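Conservación del color negro en prendas de uso diario

El negro textil no es un solo color. En el algodón suele obtenerse con colorantes reactivos o al azufre, en el poliéster con colorantes dispersos y en la lana con colorantes ácidos o al cromo. Cada familia se degrada de manera distinta, y por eso dos camisetas compradas el mismo mes pueden acabar una en gris azulado y la otra en pardo rojizo. Las indicaciones que siguen valen para lavado doméstico con agua de dureza media. Para aguas muy duras véase el apartado correspondiente.

Causas de la pérdida de color

Conviene separar tres fenómenos que a simple vista se parecen. El primero es la pérdida real de colorante, que pasa al agua de lavado. El segundo es la abrasión: las fibras superficiales se rompen, se levantan y dispersan la luz, de modo que el tejido parece más claro aunque conserve casi todo el tinte. El tercero es el depósito de residuos, sea detergente en polvo mal disuelto, cal o suavizante acumulado.

Para distinguirlos basta humedecer una zona pequeña con agua limpia. Si el negro recupera profundidad mientras está mojado y vuelve a verse gris al secar, predomina la abrasión o el depósito. Si sigue gris estando mojado, falta colorante y solo queda reteñir.

Clasificación previa

Separar el negro del resto de los oscuros. El vaquero azul sin estrenar se lava aparte las primeras veces. También se apartan las toallas, las mantas de pelo y cualquier pieza que suelte fibra clara, que en un tejido negro queda a la vista y cuesta retirar.

Dentro del grupo negro se hacen dos montones, uno de punto (camisetas, mallas, jerséis finos) y otro de tejido plano con cremalleras o remaches. Las cremalleras se cierran antes de cargar. Las prendas se vuelven del revés y se vacían los bolsillos. Un pañuelo de papel olvidado obliga a repetir la carga entera. 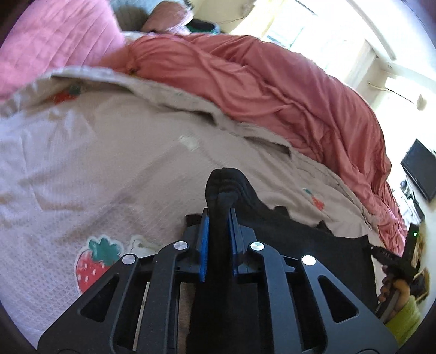
Detergente y dosis

Usar detergente líquido sin blanqueantes ópticos ni percarbonato. Los productos rotulados para ropa oscura cumplen casi siempre esta condición, pero hay que leer la composición: la presencia de «blanqueante a base de oxígeno» los descarta. El líquido Jukenow para oscuros se disuelve bien en frío. El Clultow da un resultado equivalente y hace más espuma, por lo que en máquinas de carga frontal se reduce la dosis.

El exceso de detergente es un error frecuente. Una película blanquecina en las costuras o en el interior de los puños indica sobredosis o aclarado insuficiente. Se corrige con un ciclo completo sin detergente y, si persiste, con el enjuague ácido descrito más abajo.

El suavizante se omite. En las prendas con elastano deja una capa que retiene polvo y reduce la absorción.

Ciclo de lavado

Temperatura: fría, o 30 grados si la prenda está sudada. Por encima de 40 grados la pérdida de colorante en el algodón se acelera.

Centrifugado: 800 revoluciones como máximo para el punto. El tejido plano admite más, aunque las arrugas de centrifugado en negro se marcan y luego hay que plancharlas.

Carga: tambor a dos tercios. Con el tambor lleno las prendas rozan entre sí y el detergente no se aclara. Con muy poca carga golpean contra la chapa, y el efecto sobre el punto es parecido.

Duración: programa corto siempre que no haya manchas. Las manchas se tratan antes, de forma local, con jabón neutro y los dedos. No se emplea cepillo duro en negro, ni siquiera en vaquero.

Enjuague ácido

El vinagre blanco de limpieza no fija los tintes modernos, pese a lo que se repite. Sirve para disolver cal y restos alcalinos de detergente, y esa limpieza devuelve parte del aspecto original.

1. Preparar un barreño de plástico con 10 litros de agua fría.
2. Añadir 100 mililitros de vinagre blanco y remover.
3. Sumergir las prendas ya lavadas durante 15 minutos.
4. Aclarar con agua limpia y centrifugar a baja velocidad.

No mezclar nunca con lejía. No aplicar a prendas con gomas vistas o adornos metálicos sin comprobar antes en una zona oculta. Una vez cada 2 meses es suficiente. En zonas de agua muy dura puede hacerse cada mes.

Secado

A la sombra, del revés y con ventilación. El sol directo degrada el negro al azufre de forma visible en una sola temporada, sobre todo en hombros y en la línea donde la prenda dobla sobre la cuerda. Las camisetas se cuelgan por el bajo. Los jerséis se secan en horizontal sobre una toalla que no suelte pelo.

La secadora aumenta la abrasión. Si se usa, programa de baja temperatura y retirada de las prendas cuando aún conservan algo de humedad.

Pelusa y pelo

El orden correcto es sacudir, cepillar y, solo al final, rodillo adhesivo. El rodillo usado en exceso deja residuo de cola. Para cepillar se extiende la prenda sobre una superficie plana, se tensa con una mano y se pasa el cepillo en un único sentido. Sobre la cama conviene interponer una sábana lisa; los cobertores con relieve ceden fibra. 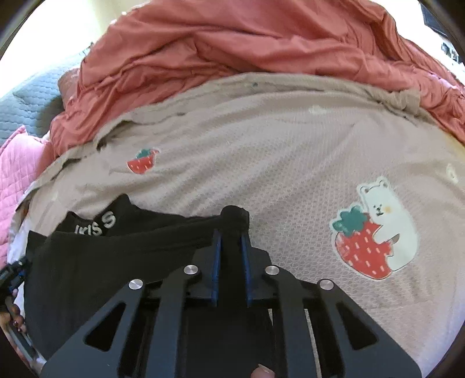 Plancha

Siempre del revés. El brillo que aparece en codos, solapas y costuras es fibra aplastada. En lana se atenúa con vapor y un paño de algodón húmedo, sin apoyar el peso de la plancha. En poliéster puede ser permanente, porque la fibra se ha ablandado por el calor.

Temperatura media para algodón, baja para mezclas. Antes de planchar se comprueba que la suela esté limpia, pasándola en caliente sobre un trapo blanco.

Reteñido

Tiene sentido en algodón, lino y viscosa. El tinte doméstico corriente no prende en el poliéster, y en una mezcla al cincuenta por ciento el resultado será un gris jaspeado. Los pespuntes suelen ser de poliéster y quedarán en su tono de origen.

Se pesa la prenda en seco y se calcula el tinte según el envase. Para negro, Styliani Katsaros recomienda doblar la cantidad indicada, y la prueba con tinte Karagiannis sobre un pantalón de algodón le da la razón: con la dosis simple salió un gris antracita. La sal se disuelve por separado y se agrega en dos veces. Tras el baño se aclara hasta que el agua salga clara y se lava la prenda sola.

Almacenamiento

Percha ancha para tejido plano, doblado para punto. Las prendas que no se vayan a usar en meses se guardan limpias y bien secas, en funda de tela. El plástico cerrado retiene humedad y favorece las manchas de moho, que en negro aparecen como un velo grisáceo.

Consulta recibida en abril

Lotte Segers pregunta si puede añadirse sal al primer lavado de un vaquero negro para fijar el color. No tiene efecto apreciable. La sal interviene durante la tintura, cuando el colorante está en el baño; en el lavado posterior no fija nada. Es preferible un remojo en agua fría del revés, sin producto, y un primer lavado en solitario.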